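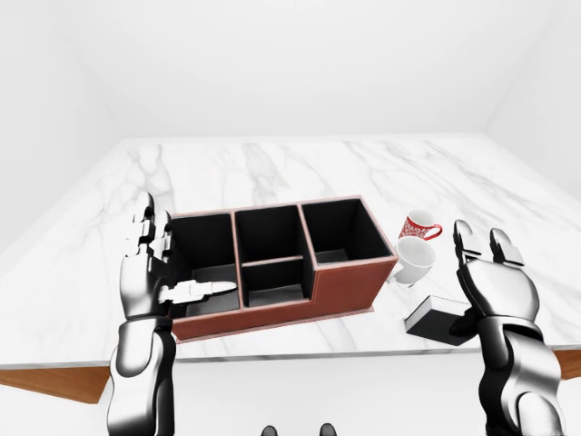

A desk organizer on a marble-topped table.

Paper records: what to keep and what to let go

The Saltbridge office gets more calls about old paperwork than about anything else, so Mwende Mrema has put together the notes below for members. They cover household papers only. If you run a business from home, the rules are different and you should ask your accountant.

Tax returns and the papers behind them can usually go after seven years. Many people can safely drop them sooner, but seven covers most situations and is easy to remember. Keep the returns themselves longer if you have the space, as they take up very little of it.

Bank and credit card statements can be shredded after a year unless they back up something on a tax return. Check first that your bank lets you download old ones. Some only go back a couple of years online, and a few charge for anything older.

Utility bills can go once the next bill shows your payment. The exception is if you are selling a house, when buyers may ask for a year of heating costs.

Keep for good: birth, marriage and death certificates, military discharge papers, divorce decrees, adoption papers and Social Security cards. Wills and powers of attorney should be the signed originals. A safe deposit box is a poor place for a will if you are the only person who can open it.

Home improvement receipts are the ones people throw away too early. Keep them for as long as you own the house and seven years after you sell. Walter Huamán on the Tunmont side had a roof, a furnace and two bathrooms to account for and found most of the receipts in a cookie tin.

Medical bills should be kept until the insurance claim is settled and the balance reads zero. Hold on to the explanation of benefits with the bill it belongs to.

Shredding day

The shredding truck will be in the Tunmont lot again in November. Last year it took 1,382 pounds of paper from 320 households. The limit is 3 boxes per household, and we will hold to it this time. Staples and paper clips are fine. Please take out binder clips, hanging file rods and plastic sleeves before you come. Ekow Fiadzo is taking names for the unloading crew and needs people who can lift a full box.

A one-page version of the list, in large print, is at the front desk. Kumaresan Arumugam is working on a Spanish copy with Heriberto Bautista and expects to have it out with the next issue.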